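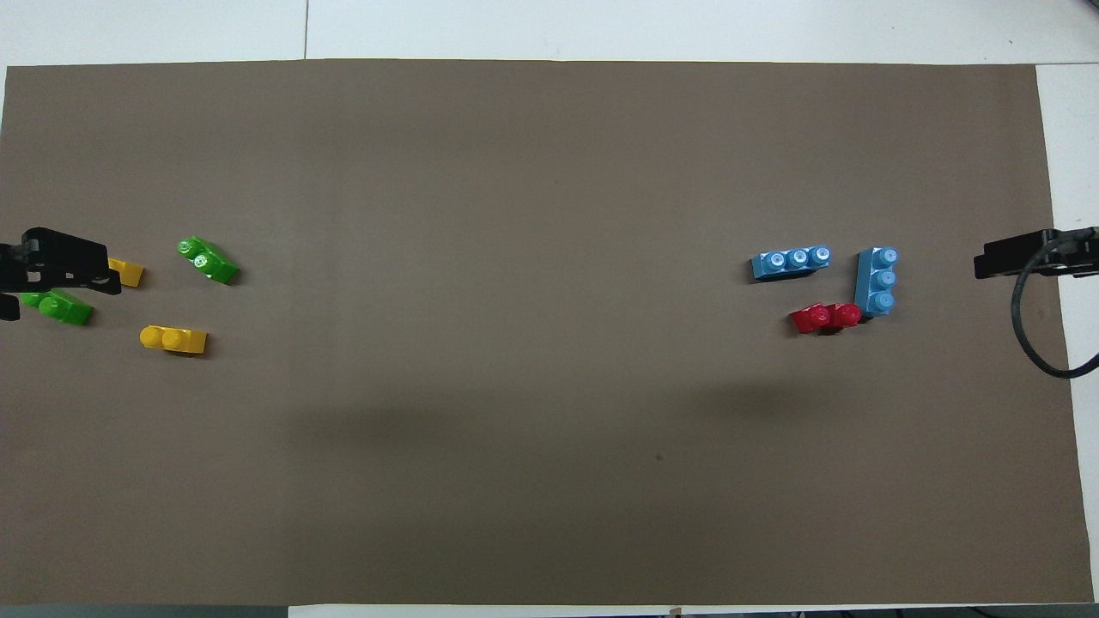 **Jinddale Allotment Society, July meeting**

Halima Lawal opened at 7 p.m. and thanked everyone for coming out in that heat, and for the lemon cake, which was very much enjoyed before we got properly started.

**Water.** The new line to the Brallow side will cost $518. Nneka Akinola reminded us, kindly but firmly, that we said yes to this last spring and the beans over there are still being watered by hand. Agreed, with $300 to be paid now and the rest once the work is finished.

**Plot 53.** The Nwosu family would like to share it with their neighbors. Everyone was delighted — agreed.

**Plant sale.** We talked for a good long while about prices and settled on 50 cents a seedling, tomatoes included. Nneka will ask Fivel for the loan of their folding tables.

**Other business.** Please latch the lower gate, the rabbits have been in the lettuce again.

Closed at 8:40 p.m.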